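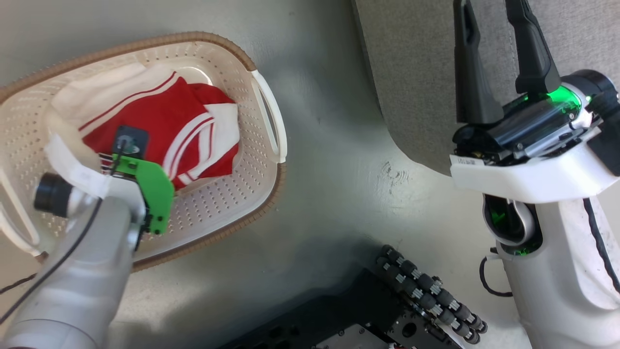
Otden Hurdle Results: data card

Summary

Otden is a table of results from National Hunt racing over hurdles. Each row is one runner in one race. The table holds the finishing position, the official distances, the weight carried, the starting price and the going, plus the race conditions as they appeared on the card. Steeplechases, bumpers and flat races are out of scope. A companion table, one row per race, carries the fields that do not vary by runner.

Files

runners.csv: one row per runner, 18 columns
races.csv: one row per race
going_map.csv: lookup from published going text to the internal scale
courses.csv: course name, direction of running, country code

All files are UTF-8 with Unix line endings. Missing values are empty strings. Do not read the price column as a number without the parser described under Prices.

Keys

race_id is a string and is stable between releases. runner_id is race_id followed by a hyphen and the saddlecloth number. Horses are keyed by horse_id, built from the registered name, country suffix and foaling year. Name changes are resolved to the latest registered name. Two horses with the same name and suffix will always differ in foaling year in this table.

Finishing position

Position is an integer for horses that completed. Non-completions use a code in the same column:

F fell
U unseated rider
P pulled up
B brought down
R refused
S slipped up
D disqualified

For dead heats both runners carry the same position and the next position is skipped. Where placings were changed by the stewards, position holds the amended result and position_past_post holds the order in which the horses crossed the line. Amendments made after the day of racing are included only if they were published before the release was cut.

Distances

Beaten distances are cumulative from the winner, in lengths, as decimals. The short margins are converted as follows: nose 0.05, short head 0.1, head 0.2, neck 0.3. Different sources use different values for these, so distances should not be mixed with another table before checking. A published "distance" is stored as empty with the flag dist_flag set to 1.

Prices

Starting prices are stored as printed, in fractional form. Evens is stored as 1/1. Favorites are marked in a separate column, fav, with F, J or C. The Gukitari parser turns the fraction into a decimal price and returns null for withdrawn runners. Withdrawn runners are kept in runners.csv with status W and no position. Filter them out before computing field size.

Going

Going text is free-form on the card and often mixed ("good to soft, soft in places"). The map reduces it to an integer scale and keeps only the first description. Changes to the going during a meeting are applied from the next race onward.

Weights

Weight carried is in pounds and includes any overweight. Rider claims have already been taken off. The claim itself is in its own column. Mares' and age allowances are not broken out.

Known issues

Roughly 5 percent of rows have no official rating. Most of these are maiden and novice hurdles, where a rating had not been assigned at the time of the race.

Races with omitted hurdles record the number jumped only in the races file, under hurdles_jumped. Older records leave this field empty even when the low sun or the state of the ground led to an omission.

Race distances are the advertised distances. Rail movements are not applied. Do not use the time column for speed figures without adjusting for this.

Headgear codes changed between releases. Version 2 uses the current codes throughout, and older rows have been recoded.

Splits

A suggested train and test split is given in the column split. It is made by season, with the two latest seasons held out. Random splits by row will leak, as runners in the same race share an outcome.

Related tables

Marinho covers steeplechases with the same column layout. Kundness holds pedigree records and joins on horse_id.

Changes in the December release

Fixed cumulative distances after dead heats for first place
Added position_past_post
Removed duplicate rows from abandoned meetings that had been restaged
courses.csv now includes direction of running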